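Melamine wardrobe doors have gone out of line after a move

We moved a tall two-door wardrobe (a Pandico, white, flat-packed originally) to the back bedroom in Otthorpe without taking it apart. The doors now touch at the top and leave a gap at the bottom. The hinges are the usual concealed cup type with two screws each. Do I adjust the hinges first or the cabinet?

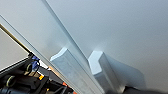

Corina Pascu
Member, Home and Repairs

The floor is old boards with carpet over them. I would like to avoid emptying it again if possible.

Emanuel Stanciu
Regular contributor

Cabinet first. Doors that meet at the top and part at the bottom usually mean the carcass has racked, and hinge adjustment will only hide that for a while. Measure both diagonals across the front. If they differ by more than 3 mm, the carcass is out of square.

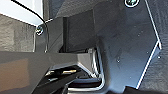
Pack under the low front corner with thin plastic shims, 1 mm at a time, and measure again after each one. Carpet compresses under load, so leave it overnight before you touch the hinges. Check that the back panel is still seated in its groove, as it is what holds the corners at 90 degrees.

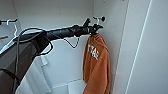 Orange hooded top inside the white closet, below the hook.

Once the diagonals agree, adjust the hinges in this order:

1. Slacken the rear screw on each hinge a quarter turn and set the depth so the door closes flat.
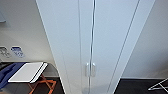
2. Turn the front screw to move the door sideways. Work on the top and bottom hinges in opposite directions to correct a lean.

3. Set the height at the mounting plates, then tighten everything by hand. A powered driver will strip chipboard.

Fang
New member

Had this with a Jenent one. I just did the hinges and it was fine until June, then it rubbed again. Fix it to the wall as well, whatever you do.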